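Home | Workshop tips | Software | Benches and mats | Ask us

August
By Leire Ibarra

Small tips for recording and replaying hand-held gripper demonstrations

These notes come from our own bench, where we teach a policy to put household bottles into a tray. Most of them are about the software side, but some you can do with a cloth and a piece of tape.

Start the clock check before you touch the grippers

Both grippers write their own time stamps. If the two streams differ by more than 12 milliseconds, our loader Zita refuses the episode, and you will find this out only in the evening. Run the check first. It takes less time than filling a kettle.

Name the episodes by task and not by person

We had a folder called "emrys_good_ones" with 134 episodes inside. Emrys Foulkes himself could not say what the task was. Now the name has the objects, the goal and the table, in this order, in small letters.

Keep the set of objects small for the first round

Three pump bottles and one wire-mesh basket are enough to find most of the mistakes in the planner. Choose bottles of different heights, and turn the nozzles in different directions. Our grasp planner was treating the nozzle as part of the body, and it was asking for a grip much wider than the jaws can open.
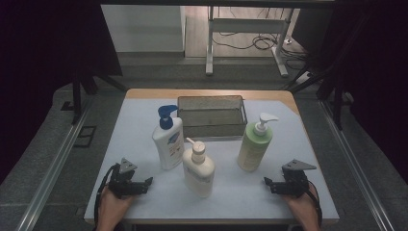

Teach the segmentation about mesh

A fine mesh lets the mat show through, so the mask comes out with holes. Gönül Güneş solved this in our pipeline by closing the mask and then fitting a box to the rim. Do it in this order - if you fit the box first, the back side is lost.

Watch out for pale on pale

A white or cream bottle on a light mat gives a weak edge. Before you change the network, lower the exposure one step and look again. We lost a Thursday to retraining, and the old weights were fine.

Cut the waiting from both ends

People hold still before they begin and after they finish. If you leave these parts in, the policy learns to wait too. We trim until the first frame where either gripper moves, and keep 12 frames before it. Inmaculada Bravo prefers to keep more. Try both.

Replay at 60 percent speed

Never send a new trajectory to the arm at full speed. Replay it at 60 percent with an empty tray, then with one bottle, and only then with all of them.

Write down what you threw away

From the last batch we kept 51 episodes. The rejected ones have a text file with one line each: bad clock, lost tracking, cable pulled. When you change the tracking settings, run the "lost tracking" ones again. Several of ours came back good.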